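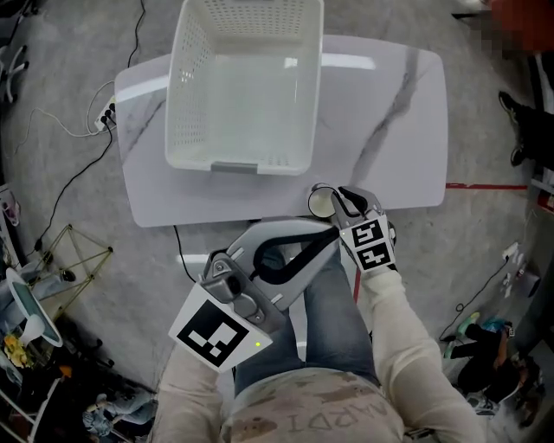
4.2 Clearing a table

Figure 3. Collecting the table-clearing task with two hand-held grippers. The right gripper closes on a paper cup; the basket is at the far side of the table.

Clearing was the easiest chore in the Nirkum set to explain and one of the harder ones to learn. Each operator recorded 20 runs. The policy trained on them was then tested on 15 new cup positions and placed the cup in the basket in 6. Most failures came at the grasp. A paper cup on its side rolls when touched off center, and the policy rarely tried again. Echeverri reports the same problem with light packaging on the Flimdale line. We do not consider this chore ready for home use.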